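Ticket 393
Subject: Blue hydrangea stems - petals coming off, heads won't sit right in the vase
Opened by: Lilian Temba
Assigned to: Kimutai Massawe
Product: Plekis single-stem hydrangea, pale blue
Priority: Normal
Status: Closed

Lilian Temba wrote:
We had a box of 12 of the pale blue hydrangeas from you for the reception desk and the two meeting rooms at Gredard. Five of them have a problem. The flower heads are flat on one side, and when we stand them in a vase they lean over and show the stalks underneath. On two of the five, some of the petals have come away and slid down the little green stalk. One was loose in the bottom of the box. I have tried fluffing them up by hand but they go back to how they were. The other seven are fine. Can these be fixed or do I need to send them back?

Kimutai Massawe wrote:
Hello Lilian, thanks for the detail. The flat side usually comes from packing. The stems are laid head to tail in the carton and whatever is at the bottom takes the weight. Petals that have slid down can normally be pushed back up.

Could you let me know:
- which carton code is printed on the short end of the box
- whether any of the small stalks have snapped, or are only bent
- what sort of vase they are going in, and how tall it is

Please don't use glue on anything yet.

Lilian Temba wrote:
The box has gone to recycling, sorry. Nothing is snapped as far as I can tell. The vases are straight glass ones from Okura, quite tall with a wide neck.

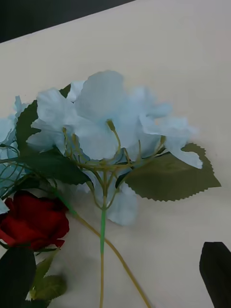 The wide neck may be half the trouble, as a single stem has nothing to rest against. But the good ones stand up better in the same vase, so it can't be only that.

Kimutai Massawe wrote:
Agreed, it will be a bit of both. Please try the following on one stem first and tell me how you get on before doing the rest.

1. Hold the main stem just under the point where the small stalks meet. Don't hold it by the flowers.
2. Bend each small stalk outwards a little at a time, starting with the ones on the flat side. They will take a fair amount of bending but not a sharp fold.
3. Where a floret has slid down, hold the stalk still with one hand and push the petals up from underneath until they stop at the tip.
4. Set a hairdryer to low and hold it a hand's width away from the petals. Open them out with your fingers while they are warm. Keep the dryer moving.
5. Leave the stem hanging head down overnight. A coat hanger and a clothes peg will do.

If you have a steamer, that works too, but let the petals dry fully before they go anywhere near the others.

Lilian Temba wrote:
Did one yesterday afternoon. The flat side has come up well and it is nearly as round as the good ones. Step 3 was fiddly. One floret went back on and stayed, the other keeps dropping down again. The hole in the middle of the petals looks stretched to me.

Nyokabi Sang wrote:
Stepping in for Kimutai, who is off until Monday. If the hole has stretched, the floret won't hold by itself. Put a very small dot of clear craft glue on the stalk just below the tip, slide the floret up over it and leave it for an hour. Avoid superglue, it leaves a white mark on the fabric. If you would prefer not to glue, I can send replacement florets in the post at no charge.

Lilian Temba wrote:
I would rather have the replacements for that one and the one that was loose in the box. I'll carry on with the other heads in the meantime.

Nyokabi Sang wrote:
Two florets sent today, 1 March 2019, first class, with a spare in the envelope.

Kimutai Massawe wrote:
Back now. Did the florets arrive, and how are the rest?

Lilian Temba wrote:
They came, thank you. Both are on and staying put. All five heads have been reshaped. Four look right. The fifth still has a slight dip at the back, so I've turned it to the wall. I also put a ring of clear tape across the neck of each vase, in a grid, and the stems stand straight now.

Kimutai Massawe wrote:
Good idea with the tape. If the last one bothers you, give it a second go with the dryer - the dip sometimes needs two rounds. Are you happy for me to close this?

Lilian Temba wrote:
Yes, please close it.

Internal note, Kimutai Massawe:
Same fault as the Mwakalinga order in December. Wafula Mugo in packing has been asked to put a card divider between the layers. Reshaping steps to be added to the care leaflet.

Resolution: Customer reshaped five stems, replacement florets supplied. No return needed.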